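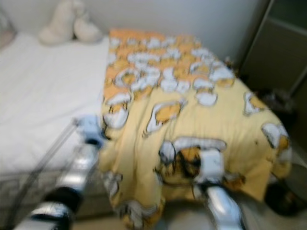
Chapter 7
Making the Bed

What you will learn in this chapter

After you finish this chapter, you should be able to name the layers of a bed and put them in the correct order, to spread a sheet so that it lies smooth, to lay a blanket straight without walking many times from one side to the other, and to decide what goes to the wash and what can stay one more week.

Words for this chapter: mattress, bottom sheet, top sheet, blanket, pillowcase, hem, fold, tuck, overhang, to air, to smooth.

7.1 Before you begin

In Chapter 6 we worked with the floor and the windows of the bedroom. Now we come to the bed. Many students think that they know this work already, for they have done it since they were children. It is true that everybody can pull a blanket over a mattress. But in a guest house, in a student home or in a care home, the bed must be made in the same way each day by different people, and the person who sleeps in it must find it comfortable every time. For this we need a method.

Look again at the bed at the start of the chapter. It is a single bed and it stands with its head against the wall. The white sheet is on, and it is a little wrinkled toward the front. The yellow blanket with the fried-egg pattern is still bunched and folded, and part of it hangs over the side toward the floor. A bed in this state is a good place to start, as most of the decisions are still open. Should the sheet be smoothed first? Where should the edge of the blanket go? We will return to these questions in section 7.4.

7.2 The layers of a bed

A simple bed has four layers. The first is the mattress, with a protector if the house uses one. The second is the bottom sheet. The third is the cover, and this may be a blanket alone, a top sheet with a blanket, or a filled quilt in its own case. The fourth is the pillow.

The order seems obvious, but mistakes in the lower layers are carried to the upper ones. A fold in the protector makes a ridge in the sheet, and the sleeper feels this ridge through the night even when the blanket looks perfect. Therefore you always finish one layer before you take the next one in your hands.

In warm months the third layer is often one light blanket. From October, in most of the houses where our students do their practice, a second blanket is added or the light one is changed for a thicker one. Ask on your first day which custom the house follows. At the Ernia guest house, for instance, the second blanket waits folded in the wardrobe and the guest takes it when it is needed. At the Drirkora student home it is already on the bed.

7.3 Smoothing the sheet

A wrinkle in a sheet can have two reasons. Either the cloth was folded when it was damp, or the sheet is not pulled evenly at the corners. The hand will tell you the difference. Put your palm flat on the wrinkle and move it slowly toward the nearest side of the bed. If the wrinkle travels with your hand, the sheet is only loose, and you can correct it by pulling at the side. If it stays in its place, it is a crease from folding.

A light crease does no harm. It usually becomes softer after one night, and you do not need to bring the iron for it. A loose sheet must be corrected, because it becomes more loose when somebody turns on it.

Work from the head of the bed to the foot. When the bed touches a wall, do the wall side first, while you still have patience.

7.4 Laying a blanket

A blanket that lies in a heap should not be pulled by the first piece that you catch. First find a hem. Follow the hem with your fingers until you come to a corner, and hold this corner while you search for the second one on the same short side. When you have both, you can open the whole blanket with one movement.

1. Lift the parts that hang down, and bring the whole blanket onto the mattress.
2. Find the two corners of one short side.
3. Carry them to the head of the bed and stop a little below the pillow.
4. Walk to the foot and pull the other short side until the middle is flat.
5. Compare the overhang on the two long sides and move the blanket until it is equal. If one side stands at a wall, let the open side hang a little more.
6. Smooth the surface with the forearm, from the middle outward.

A printed blanket gives you some help which a plain one does not. If the pattern has a direction, you can see at once where the top is. If the pattern is not the same everywhere – for example, with figures close together in one part and wide apart in another – decide which part should be near the pillow and keep it so each day. The guest will not notice why the bed looks tidy, but it will look tidy.

7.5 How often to wash

The house rule at Hutchins, where many of our students practice, is that sheets and pillowcases are changed every 7 days and blankets every 80 days, or at once if there is a stain. Before the bed is made in the morning, it is left open for 10 minutes to air. Other houses have other rules, and you should follow the written rule of the house where you work.

Exercise for practice in pairs

Choose a bed in the practice room. One student puts the blanket on it in a heap, with one part over the side. The other student lays it by the six steps above. Then change places. Write in your notebook which step took the longest, and bring the notebook to the next lesson. We will use it when we come to the quilt and its case in section 7.6.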